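Bon, je me lance, et je préviens tout de suite : c'est un peu long parce que j'ai mis dedans tout ce qu'on me demande d'habitude par mail. On cherche des gens pour tester le Flovar chez eux, en juin, et j'aimerais beaucoup que ce soit vous.

Moi c'est Bushra Sandhu, je m'occupe des essais à domicile chez Tovanine. Avant, je réparais des machines à coudre, puis des distributeurs de boissons, et maintenant je passe mes journées à parler de chaussettes, de torchons et de pinces. Je ne m'en plains pas du tout (enfin, les torchons, un peu).

# Testeurs et testeuses à domicile pour le Flovar

## Le Flovar, en deux mots

C'est un kit de pince à main. Vous tenez une poignée, vous serrez, deux mâchoires se referment, et vous faites avec ça les petits gestes que vous feriez avec vos doigts : attraper un tee-shirt, le retourner, le poser sur une pile. Une petite caméra montée sur l'outil enregistre le geste. Les gestes enregistrés servent ensuite à apprendre au Nkosi, notre bras de rangement, à s'y prendre avec du vrai linge dans de vraies maisons.

Le kit va être vendu à des ateliers et à des écoles qui veulent entraîner leurs propres bras. Sauf qu'avant de le vendre, on voudrait savoir ce qu'il vaut entre les mains de quelqu'un qui n'a pas passé l'année le nez dessus. Ute Albers, qui a dessiné la poignée, plie une chemise avec en un rien de temps, c'est presque agaçant. Moi, au début, j'envoyais les manches par terre une fois sur deux. On a besoin des deux profils !

## Qui on cherche

Franchement, à peu près tout le monde. Il nous faut 77 foyers, et plus ils se ressemblent peu, mieux je me porte. Studio, maison avec trop d'étages, colocation, chambre chez les parents, tout me va. Si vous pliez au carré comme dans une boutique, parfait. Si vous roulez tout en boule et que vous fermez le tiroir avec le genou, parfait aussi, écrivez-moi quand même.

Les quelques conditions auxquelles je tiens :

- être majeur·e et pouvoir serrer une poignée d'une main, gauche ou droite (dites-moi laquelle, la poignée se monte dans les deux sens) ;
- avoir un lit, une table ou un canapé sur lequel poser du linge ;
- pouvoir dégager 4 semaines, sans grand voyage au milieu ;
- lire le français assez bien pour suivre le livret, ou avoir quelqu'un à la maison qui vous le lit ;
- avoir l'accord des personnes qui vivent avec vous, par écrit, même si elles n'apparaissent jamais.

Aucune connaissance en robotique n'est demandée. Si vous en avez, tant mieux pour vous, mais on vous demandera d'oublier un peu ce que vous savez et de ne pas démonter l'outil. Je dis ça sans viser personne, enfin si, une personne, qui se reconnaîtra.

## Ce que vous ferez

Une séance dure 20 minutes, installation comprise. Vous allumez, vous posez votre linge, vous faites la liste de gestes du jour, vous éteignez. Il y en a une par jour, cinq jours par semaine, à l'heure qui vous arrange. Il y a des gens qui font ça au café du matin et d'autres à 23 heures devant une série, ça m'est complètement égal tant que la pièce est éclairée.

La première semaine est toute bête : on prend, on soulève, on repose. Des vêtements déjà pliés, surtout. Vous approchez les mâchoires ouvertes, vous refermez sur le paquet, vous le déplacez d'une largeur de main et vous relâchez. Un vêtement épais en plusieurs couches, c'est beaucoup plus coquin qu'il n'en a l'air, on attrape le dessus et le reste s'ouvre comme un accordéon. Gardez ces essais-là ! Les ratés nous intéressent au moins autant que les réussites.

La deuxième, on plie. La troisième, on empile et on range dans un tiroir ou sur une étagère, selon ce que vous avez. La dernière semaine est libre : vous choisissez vos gestes, et vous nous racontez ce que vous auriez aimé pouvoir faire et que l'outil ne permet pas.

Pour le décor, ne touchez à rien. Je le répète à chaque fois parce que tout le monde fait le grand ménage avant la première séance. Gardez votre couvre-lit à motifs, vos coussins, votre traversin, la pile de vêtements sur l'étagère. On a déjà des tables blanches bien propres au labo de Zosholm, on en a même jusqu'à l'écœurement. Un vêtement bleu marine à rayures sur un couvre-lit plein de cœurs de toutes les couleurs, pour nous, c'est du très bon travail.

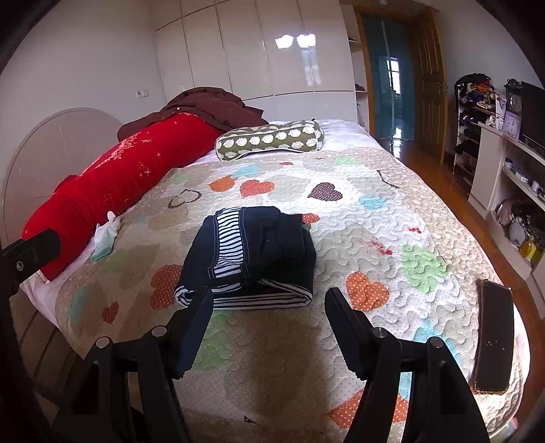

## Ce que vous recevez

Le kit arrive dans une mallette, avec :

1. la pince et sa poignée réglable ;
2. 2 batteries et leur chargeur ;
3. deux jeux de doigts, un souple et un rigide ;
4. la carte mémoire, déjà dans l'outil (laissez-la dedans, pitié) ;
5. le livret et la liste des gestes, jour par jour ;
6. l'étiquette de retour prépayée.

L'outil est assez léger, mais au bout d'un quart d'heure on sent quand même le poignet. C'est une de mes grosses questions pour cette campagne, et j'aimerais des réponses sans politesse. Si la gâchette est trop dure, dites « trop dure ». Ute a la peau épaisse, elle me l'a confirmé.

## Et côté sous ?

Vous touchez 1000 euros pour les quatre semaines complètes, versés par virement au retour de la mallette. Si vous arrêtez en cours de route, on paie les semaines terminées, chacune au quart du total, et on ne vous demande pas pourquoi. Si l'outil tombe en panne, on vous en renvoie un autre et les jours perdus sont payés comme les autres. Un accident avec un café, ça arrive, il n'y a pas de caution. (Deux cafés, on s'appelle.)

Le contrat est un contrat court de prestation de test, quatre pages, que je peux vous envoyer avant même que vous postuliez si vous aimez lire ce genre de chose le soir.

## Vos images, votre maison

La caméra regarde devant les mâchoires, et elle voit forcément un bout de la pièce. Rangez donc courriers, ordonnances, photos de famille, tout ce que vous ne voulez pas montrer. Le son n'est pas enregistré. À la fin de chaque séance, vous pouvez revoir ce qui a été pris et supprimer une séquence entière, elle ne nous parvient pas et la séance reste payée.

Les séquences sont gardées sur nos serveurs, sans votre nom ni votre adresse, et servent à l'entraînement du Nkosi ainsi qu'à la mise au point du Flovar. Si nous voulons en utiliser une ailleurs, dans une présentation ou sur notre site, on vous repose la question à part, et vous avez le droit de dire non à ça et oui au reste.

## Deux ou trois choses qu'on me demande tout le temps

**J'ai un chat.** Félicitations. Il peut rester, mais s'il s'installe sur le linge, mettez en pause. Le Nkosi n'a pas encore besoin d'apprendre à plier un chat.

**On peut être deux à la maison à faire les séances ?** Oui, il faut juste vous inscrire tous les deux et choisir le bon profil à l'allumage. La somme reste celle du foyer, à vous de vous la partager.

**Je suis nul·le en pliage.** J'ai bien lu, et je vous attends !

**Est-ce que je garde l'outil ?** Non, désolée, il nous revient. Par contre les foyers qui ont testé sont prévenus les premiers pour les campagnes suivantes, et la prochaine se passera dans les cuisines.

## Pour postuler

Répondez à cette annonce avec votre prénom, votre commune, votre main préférée, le nombre de personnes chez vous et quelques lignes sur votre façon de ranger le linge. Ajoutez une photo de l'endroit où vous feriez les séances, prise comme ça vient, au téléphone. Pas de CV, pas de lettre de motivation, je n'en lis plus depuis longtemps.

Je réponds à tout le monde, en général dans la semaine. Si votre profil colle, on se parle un quart d'heure en visio avec Ute ou avec moi, on vous montre la prise en main, et vous nous dites si ça vous tente toujours. Les mallettes partent de Zosholm début juin, alors si vous hésitez, écrivez plutôt maintenant, on discutera des détails après.

Bushra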